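Section 4: Trash and Bin Routine (Guest Bathroom)

I wrote this part of the Larkix house guide after doing the turnover more times than I care to admit, so bear with me if it gets fussy.

1. Pull the old liner before you touch the sink or mirror. Tie it off and set it by the door.

2. Wipe the inside of the bin with a damp cloth and a drop of dish soap, then dry it well — a liner sticks to a wet bin and you'll be fighting it all week.

3. Fit a fresh Vistach liner, size 29. Push it down with your fist so the air comes out, and tuck the extra under the rim.

Note: Liners live in the hall closet, box 133. I also keep a few folded up behind the spare soap (you'll thank me).

4. Put the bin back on the floor near the towel and do your last sweep for stray wrappers, tissues and bits of packaging. Squash anything bulky before it goes in. One puffy bag can fill the whole thing!

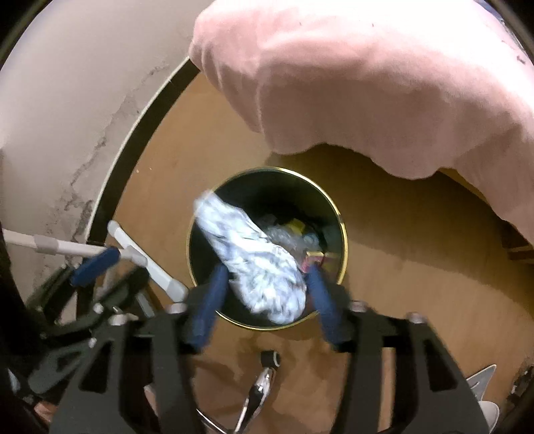

Fig. 4-2. Crumpled waste over the round black bin, pink towel hanging close by.

Caution: No razor blades or batteries in here, please. Those go in the lidded tub under the sink.

5. Check how the towel hangs. I like the bottom edge clear of the bin, so hitch it up if it has slipped.

Related sections
Folding and hanging towels
Ersoy soap dispenser: refilling
Viteleck fan timer settings
Restocking the hall closet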